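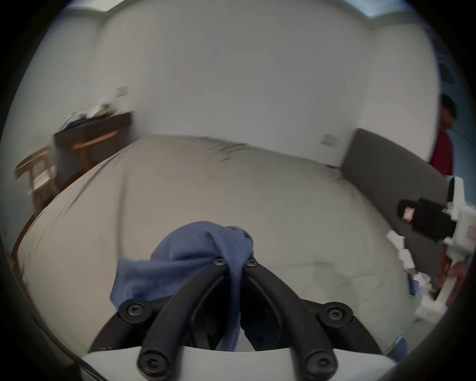
Progress report: clothing reuse pilot, Cisthorpe
Prepared by Sumaiya Bepari for Ingeborg Kasten, Modlow Fund
Period covered: January to April

Where we stand

The pilot has now taken in 3,441 garments through the drop-off points in Cisthorpe. That is the number everyone likes to quote, and I would ask you not to put much weight on it. It tells us that people will empty their closets when given a bag and a door to leave it at. We knew that before you gave us any money.

What we said we would find out is whether collected clothes get worn again. On that I have much less to show. We sent tracking cards out with 300 garments and have had 40 back. Most of the cards that did come back say the item is in use, but people who like what they got are surely more likely to mail a card. I would not build a second year on it.

Home sorting

Torben Steinbach's proposal was that households sort their own clothes before drop-off, using the one-page guide. His view is that this saves us work at the depot. My view after one season is that it moves the work and hides it. Bags marked "good" still have to be opened and checked, and the guide has no clear line between worn and worn out. Denim is the worst case. Faded knees are a selling point to one buyer and a reason to reject the item for the next.

People sort wherever they have a flat surface, mostly the bed, with the overflow going on a desk or chair. The guide assumes a clear table and an hour to spare. Sabine Sauerland is rewriting it with fewer categories, and I have asked her to drop the fabric chart altogether. 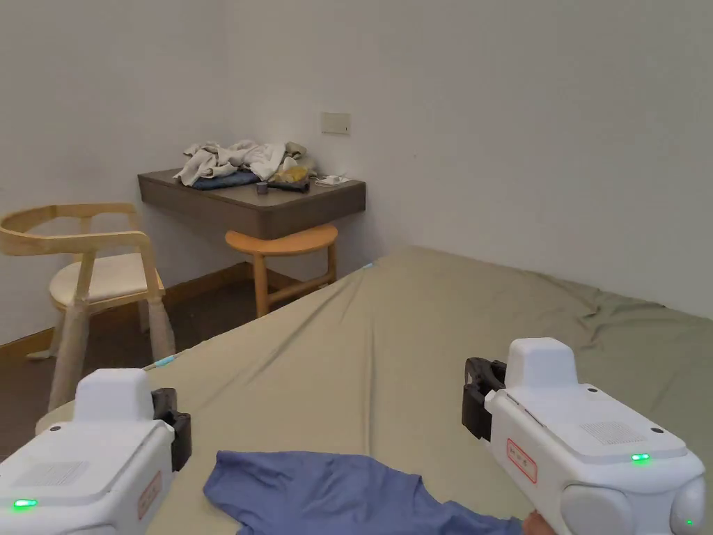 Spending

We are under budget on transport and over on storage. The unit at Hamann was meant to be a stopgap and has become permanent without anyone deciding that it should. Ornella Bellini has asked for a shorter lease. The landlord has yet to answer.

The Peltia software is paid for through the summer. It prints labels well. I have not seen the demand forecasts match anything that happened, and I don't plan to renew unless the next 6 weeks change my mind.

What we want to do next

Stop adding drop-off points until the backlog is down.
Phone a sample of households that never returned a card – slow work, but it will tell us more than another mailing.
Run the new guide beside the old one in separate streets.

Decision needed from you

Please confirm whether the storage overspend can be met from the transport line. Torben would also like to discuss a second town. I have told him I can't support that yet, and he may write to you separately.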